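How to read a regional jobs claim before you repeat it

Every August a council or a growth agency tells us its district is booming. Maybe it is. I'd still spend an hour on the figures before believing the headline, and you don't need an economics degree to do it.

Start with the base. Hestcombe's last release promised "1,062 new jobs" from the Jiritz packing works. Find out what was there before. When Dorota Pawlak went back through the old labour returns, she found 819 positions had closed at the same site under its previous owner. Put both numbers on one line and look at what's left.

Next, check what counts as a job. Look in the footnotes for "full-time equivalent", "supported" or "indirect". "Supported" is the slippery one. It can take in the bloke who already drove the delivery truck.
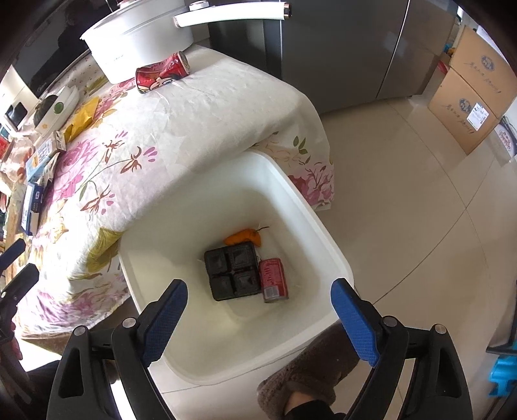
Vol. 11, p. 130

Then ask who paid. Search the grants register for the company and its parent (Jiritz is owned by Gurkix, so try both). Divide the subsidy by the net jobs, never the gross. If the agency won't release the amount, write that down too.

Last, compare with the neighbours. If the next district over grew at the same pace without a new plant, the plant probably doesn't deserve the credit. Use the same years and the same source for both, or you're comparing nothing much.

Sunita Escobedo thinks I'm too hard on the agencies, and says early estimates are always rough. Fine. Then they can print them as estimates.

Revised Sep 16, 2024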